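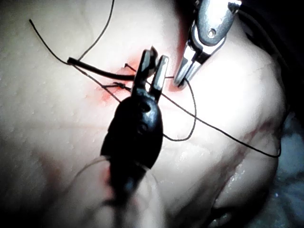 Getting stains out of kitchen cloths

Treat a stain the same day if you can. Rinse from the back of the cloth with cold water, never hot, until the water runs clear.

For blood or meat juice, soak in 2 quarts of cold water with 4 tablespoons of salt – overnight is fine. Rub in a little dish soap before washing.

Tomato and berry stains do better with white vinegar. Dab it on, wait ten minutes and rinse.

Grease needs dish soap on dry fabric, worked in with an old toothbrush. Then wash as hot as the label allows.

Check the cloth before it goes in the dryer. If you still see a mark, repeat the soak – heat will set it. In July I dry mine on the line.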